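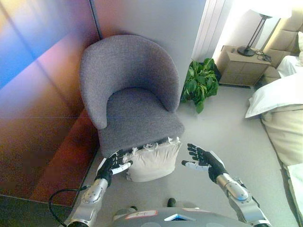
Is it supposed to sound like that, a reader wanted to know after a first MRI at Munness, or had the appointment been given to the scanner with something loose in it?

It is supposed to sound like that. The banging, the buzzing, the long stretch that resembles a fax machine having an argument with a truck: all of it is normal, and the staff on the other side of the glass would be more worried if it stopped.

A short explanation, for those who have one booked and have already looked up too much. The big magnet in an MRI scanner makes almost no noise at all. It simply sits there being a magnet, day and night, weekends included. The racket comes from a second set of coils inside the tube, called gradient coils, which switch on and off very fast so that the machine can work out where in your body each signal is coming from. Every time current runs through one of those coils, the magnetic field gives it a shove. The coils are bolted down hard, but they flex a tiny amount anyway, and they pass the shove along to everything around them. In effect you are lying inside a loudspeaker with poor taste in music.

Different kinds of picture need different switching patterns, so the tune changes. A technologist who has worked the room for a few years can tell what is being scanned from down the hall. Patients usually hear a knock, a pause long enough to get hopeful in, and then a different knock.

Munness has two scanners. The older one is known to everyone as Lobo, for the howl it lets out in the middle of a spine exam. The newer one is a Baltari, rated at 3 tesla, and it arrived with a brochure that used the word "whisper" on the front cover. We have listened carefully for the whisper. Stronger magnets push harder on their coils, and the engineers then spend a great deal of effort quieting down what they have just made louder. The Baltari does have a soft mode, which eases the coils in and out of their switching, and for some exams it helps a lot. For others it adds 5 minutes or so to the time on the table, and most people, given the choice, take the noise and the earlier lunch.

Between them the two machines did 3,044 exams last year. Most of the complaints were about parking.

You will be given ear protection, and you should wear it even if you once stood next to the speakers at a concert and felt fine. Foam plugs go in first, rolled thin and held until they swell. If headphones are offered they go on over the plugs, which does make the music sound as if it is playing in somebody else's apartment. An unprotected scan can go past 100 decibels, and that's no level to test your toughness against. If a plug slips, squeeze the call bulb. People lie there for an entire knee feeling it would be rude to interrupt. It would not be rude.

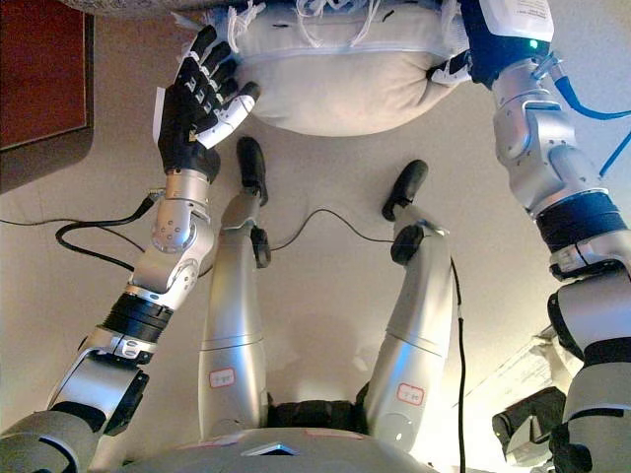
A plump off-white pillow with fringe and tassels.

On holding still: ordinary breathing is fine for most exams. When it isn't, a voice will tell you when to stop and, after what seems a generous interval, when to start again. Swallowing matters during neck scans, and you will think of nothing else the moment you have been told so. Try to save it for the gaps between noises.

Metal still has to be mentioned, however many times the form asks. Tell the staff about pacemakers, clips, pumps, shrapnel, and anything that was put in during an operation you've half forgotten. Some athletic shirts have metallic thread in them and can get warm, so expect to be handed a gown. It will be the usual gown. We have no news on that front.

Appointments now go through Nestia, which will text you a reminder in the morning, another at noon, and a survey while you are still tying your shoes. You may ignore the survey. If you are nervous about small spaces, say so when you book, as anything to take the edge off has to be prescribed ahead of time and you'll need a ride home.

Last updated: July

Reader comments

I fell asleep in Lobo. I have teenagers.

Do they still let you pick the music? I asked for jazz and I believe I got jazz, but with the knocking it was hard to be sure.

Second the bit about the plugs. Mine fell out and I said nothing for the whole shoulder. Ears rang until supper.

Has anyone figured out how to stop the Nestia texts? My scan was in March.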